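Robots and automation > Learning from demonstration

How much should I believe a success rate from hand-held gripper training data?

Posted by mornasow_lab

I look after a small workshop at a further education college and have been asked to say whether we should spend money on copying a method from a report that has been going round. The report is from a group called Norkmont. In short, people walk about with hand-held grippers that have a camera on them, do ordinary jobs in ordinary rooms, and the recordings are used to train a policy that then runs on a proper arm. No arm is needed for the recording part, so it's cheap, and you can collect in places where you would never be allowed to bolt anything down.

They say they gathered 1188 demonstrations in May across a handful of offices and kitchens, and that the policy managed "unseen rooms" nearly as well as the ones it was trained on. The tasks are things like opening a microwave, moving a plant pot and folding a cloth. There is a bar chart with one very tall bar and one slightly less tall bar.

I am not a researcher but I have been sold things before. My worries:

What counts as an unseen room? If it's the same office with the desks turned round, I don't care.

The test seems to be 20 trials per task. Is that enough to say anything?

They threw away 242 recordings "for tracking quality" and don't say which ones. Is that normal?

My head of department has seen the video and is very keen. I'd like to either calm him down or be told I am being a misery. We could probably find the money for two grippers and a few printed markers, but not for a term of somebody's time if the result is mostly a nice chart.

Justinas Venckus

You're not being a misery. I collected data this way for most of a year (different group, similar kit) and I'd hold on to all three of those worries.

Going through them in your order.

Unseen rooms. Ask for the list of rooms. If they won't give a list, ask how many separate buildings. The thing people underrate is how much of the room gets into every recording. The lens on these grippers is very wide, so you're never just recording a hand and an object. You're recording the lights, the floor, the wall, whoever else is working and whatever they've put on the desks. A policy can lean on any of that. We had one that did well at putting a cup on a tray until we took it two floors down, and there it went for the wrong side of the tray nearly every time. Same cup and same tray. I still couldn't tell you what it had latched on to, and I don't trust anyone who says they know about theirs.

To give you an idea of how much comes in with a single view, this one was taken from the gripper during an office session with several people in the room:
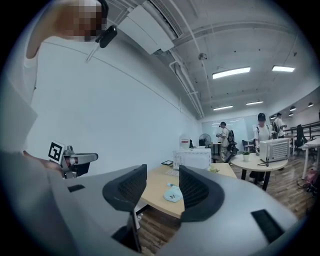

1. Work out what's in shot besides the task

There are two white microwaves in there, one on the desk and one on the round table with the plant, and a whiteboard at the back with the ceiling lights reflected in it. If your microwave recordings are all made in one room like that, you've got very little variety in lighting and background however many times you press the button. Forty takes in one place are worth far less than 40 takes in 40 places, and a total like 1188 hides which of those you've got. Ask for the count per room and per object. One group I know, Conusa, prints this in a table and I think better of them for it, even though it makes their numbers look smaller.

2. Do the sum on the trials yourself

With 20 trials, 17 successes against 15 is nothing. You'd get a gap like that by running the same policy twice on different mornings. So "nearly as well" could mean the new rooms make no difference, or it could mean they make quite a big one and the test was too small to show it. Look for whether they put error bars on that chart. Also look for who reset the objects between trials, and whether that person knew which policy was running. I have seen people, me included, set the pot down a bit more kindly when they wanted the thing to work.

3. Ask about the discards

Throwing some away is normal. The position of the gripper has to be worked out from the video and the motion readings, and when you swing past a plain white wall or put your hand inside a cupboard there isn't much for it to hold on to. But that means the discards aren't random. They tend to be the fast ones, the awkward reaches and the ones in bare or dark spots. Take 242 of those out and the set you have left is easier than the work was. What I'd want is the discards split by task. If most of them come from one task, that task's success rate needs a large pinch of salt.

If you use two grippers at once it gets worse, as you also need to know where one is compared with the other. The square markers help when one gripper can see the other's. They're not much help when an arm or a sleeve is in the way.

4. Try it small before buying

Borrow or print one gripper. Pick one dull task and record it in five rooms. Train on four and test in the fifth, then swap which room you leave out, until each has had a turn. You do need an arm for the testing, and that's the part the "cheap" claim leaves out. If the left-out room is consistently poor, you've learned it for very little money.

None of this makes the method bad. I'd use it again. I just wouldn't put that bar chart in front of a head of department.

Mockus_bench

Mostly agree with Justinas but I think he's too harsh on the 20 trials. Running an arm takes ages and everybody does 20, some do 10. If you wait for papers with proper numbers you'll be waiting a long time. Our own results got better when we added more rooms, without any change to the model, so the general claim isn't daft.

Where I would be careful is the word "unseen". Check the objects too. New room with the old microwave is a much easier test than new room with a microwave that opens the other way or has a button where the handle should be. Our policy pulled at a push-button door for a full minute before I stopped it.

Also get the raw recordings if they'll share them and watch a couple of dozen at normal speed. You'll learn more from that than from the write-up.

kettle_and_arm

we tried it, didn't work, went back to moving the arm by hand. might have been our calibration though, never got to the bottom of it

mornasow_lab

Thanks all. I've written to Norkmont for the room list and the discards by task. They replied the same afternoon with the room list, which has three buildings on it, two of them belonging to them. Nothing yet on the discards. I've told my head of department we're doing the five-room version with one gripper and he has taken it fairly well, though he wants to know if the canteen counts as a room.

Justinas Venckus

It counts, but record it once when it's full and once when it's empty, and keep the two sets apart.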